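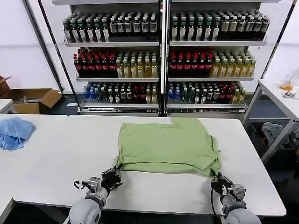 Rhonda MacDonald holds that a shirt should be folded from the hem and the collar left until last, and many home folders agree with her. Most printed guides teach the opposite order.

Shirt folding is the practice of reducing a shirt to a compact, flat shape for storage, sale or travel. It is usually done on a table, a bed or a folding board.

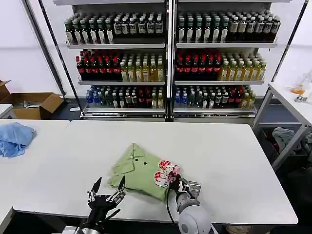 Knit shirts with a collar are harder to fold than plain T-shirts. The collar is stiffer than the body and the placket adds a second thick strip down the front. Many folders keep the collar pointing away from them, with the buttons on top, as with the light green shirt, where two small dark ones sit just below the collar. In the Loltby fold the shirt is laid face down, the sides are brought in to the width of the collar, and the hem is turned up in thirds.

The Stavside fold is shorter and has only 3 moves. It was taught in laundries and is still preferred for work shirts – mainly for speed.
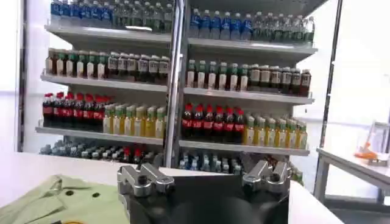
It leaves one sleeve on the outside of the bundle, so it is seldom used in shops. Store folding generally follows the Abubakari method, in which both sleeves are hidden and the finished width is the same for every size. Edem Yakubu's handbook Trarkell lists 6 variants of it, 5 of them for short sleeves.

Surface matters as well. A smooth table lets the cloth slide, and wrinkles can be pushed out to the edges by hand. Thin cotton is often folded again along the same lines, and the creases become hard to remove without an iron.
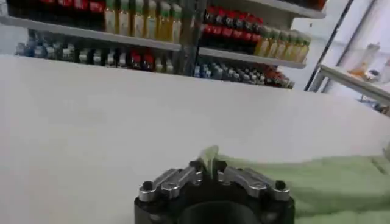
Light green cloth on a white tabletop, with a small fold raised.

See also: Ironing; Clothes hanger; Linen closet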